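Notes for the workshop end of the hobby, mostly on keeping a small garden railway running through a damp year. They come from a 5-inch gauge line in a back garden, 142 metres round with one tunnel and too many trees, but most of it applies to the smaller gauges too.

## Track

**Check the gauge at the joints first.** Plain track rarely moves much on its own. Joints do. Make a go/no-go gauge from a scrap of flat bar, filed so one end should drop between the rails and the other shouldn't. Walk the line with it in March, before the first run, and chalk the sleeper wherever it's wrong.

**Leave a gap for summer.** Aluminium rail grows a good deal more than steel on a hot afternoon. If you lay it in cold weather, slip a 2 mm washer between the ends of each panel, bolt up the fishplates and pull the washer out. In warm weather use something thinner. Fishplate bolts want to be snug, and a panel that can't slide will go sideways.

**Ballast after rain.** Dry ballast looks packed when it isn't. Wait for a proper downpour, let it settle overnight, then top up and tamp with a short length of hardwood. A steel bar chips the sleepers.

**Sleepers.** Recycled plastic lasts longer than softwood and holds a screw well enough if you drill a pilot hole. Softwood is fine if you soak the cut ends in preserver. Stand them upright in a bucket with a few inches of the stuff in the bottom and leave them for 3 days, then turn them over.

**Leaves.** A stiff hand brush fixed to the front of a wagon clears the railhead, but it won't shift wet sycamore. For that you need a scraper and your knees. Do the inside of the curve first.

## Points

Slide chairs need a dry lubricant. Graphite powder is good, and a soft pencil rubbed on the chair does nearly as well. Oil holds grit and the blades stop a hair short of closing, which you'll find out with a loaded train.

If a blade won't close fully, look for a single stone before you adjust anything. Miłosz Urbańczyk, who built our throw levers, puts a strip of old conveyor rubber under the stretcher bar to keep ballast from rolling in. It works, and so does an offcut of pond liner.

## Boilers and water

Use rainwater if you can get it clean. Ours comes off the Povotari shed roof (a felt roof gives brown water, a metal one doesn't) through a leaf trap and a pair of old tights, into a covered butt. Hard tap water will fur up the injectors within a season.

Blow down at the end of each day while there's still a little pressure on. Check where the blowdown points before you open it. Concrete is fine, a flower bed isn't, and a visitor's shoes are worse.

For winter, drain the boiler completely, and the tender, the hand pump, the axle pump and the lubricator as well. The hand pump is the one that gets forgotten. Take out the clacks, tip the balls into a labelled tin and leave the caps off until spring.

Gauge glasses: cut the tube slightly long and grind it back on wet emery. Score it once with a fine triangular file, all the way round, and snap it in a cloth. Keep two spares cut to length in a plastic pipe with a cork in each end.

## Wheels and axleboxes

- Wipe the treads of passenger cars every few runs. Black muck builds up near the flange and lifts the wheel over rail joints.
- A back-to-back gauge takes ten minutes to make and should live in the same drawer as the track gauge.
- Sealed bearings want no oil. Plain bronze ones want a drop before every outing, and another at lunch.
- If a car rocks, swap the bogies end for end. If the rock moves with the bogie, look at the springs. If it stays put, the frame is twisted.

The Verden, our tank engine, ran hot on one axlebox for most of a summer. A curl of swarf was sitting in the oilway. Now every oilway gets a pipe cleaner pushed through it before reassembly.

## Oils, acids and small parts

Steam oil, bearing oil and cutting oil should each have their own can, with a different coloured band of tape. Steam oil is thick and slow to pour in cold weather, so stand the can in warm water for a quarter of an hour.

Pickle for silver soldering goes in a lidded plastic tub with its contents written on the side and on the lid. Citric acid is slower than the stronger stuff but much kinder to a small shed. Use plastic or brass tongs, never steel, or you'll copper-plate the job.

Save containers through the year, as there are never enough of them in the building season.

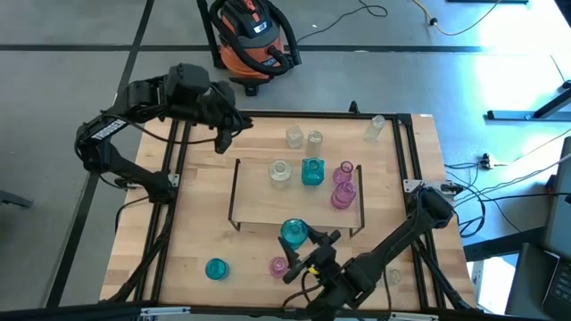 *Glass bottles and jars on a butcher-block table.*

Wash them in hot water with a spoonful of soda and let them dry with the lids off. Jars suit BA nuts, split pins and fibre washers. Keep glass on a low shelf and well back from the vice. Never put oil or acid in anything that still has a food label on it.

## Keeping a log

A cheap notebook hung by the shed door is enough. Put down the engine, the laps, and anything that squeaked. The Dummont diesel has done 1,073 laps since its last set of brushes, and without the book we'd have been guessing when to order more.

Write up faults the same evening. By the following Sunday you won't remember which coupling it was.

## Odds and ends

Mark both halves of a coupling before you take it apart – a centre punch dot on each will do.

Hang the driving trolley on the wall by its frame. Left standing on its wheels all winter, the cushions go mouldy underneath.

Mice like foam. Bring the seats indoors.

Grabowska-pattern couplings have a left and a right pin. They look the same until you try to get one out.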